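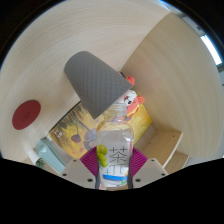 A tea bottle in the Brellow's grip, with the pleated pad behind it.

Review: Brellow hand-held teaching gripper

The Brellow is a gripper you carry around and work with your own hand while its camera records what you do. The recordings are then used to teach a robot arm the same job. I paid $199 for mine and have used it most evenings since June.

Grip is the best part. The two narrow fingers hold a plastic drink bottle near the base without fuss, and I can move it among the things on a crowded shelf. Squeezing the trigger takes little effort, and my hand was fine after an hour.

The view is less good. It is very wide, so you get plenty of the shelf around the object, but the gripper's own body blocks the bottom of the picture. Straight panels come out curved. Gradex, the software I use, handles both once you set the mask – the manual gives this 2 lines and I needed more.

Freya Treloar lent me her Jislow for a weekend to compare. It is lighter and charges faster, but the fingers twisted under a full bottle and I had to throw out 5 recordings on Sunday.

Setup took me an evening. The strap is short and the case is not worth the extra money.

I would buy the Brellow again for shelf and table work. For small parts, try one first.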